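Cord Drawer Sorting
Gallery by Marion Lamont, August 10, 2020

The cord drawer had not been cleared since November, so it all came out onto the flowered cloth. Small stuff goes in the three-part tray, one kind to a section.

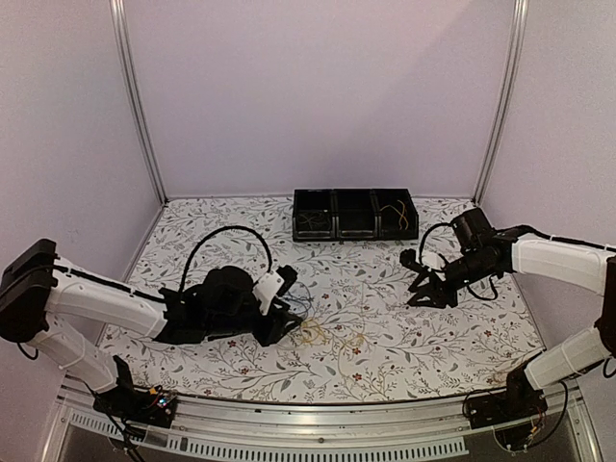 Rubber bands get their own section. Yoga Harahap wants them kept for the seed packets, and any that have gone brittle can be thrown out. 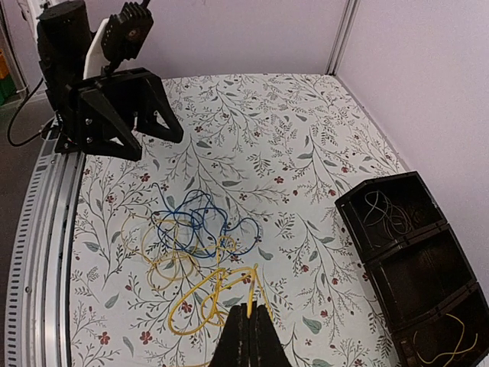 Blue and yellow are kept separate. Please wind each piece loosely before putting it away. Spare trays are on the shelf by the door, 2 to a box.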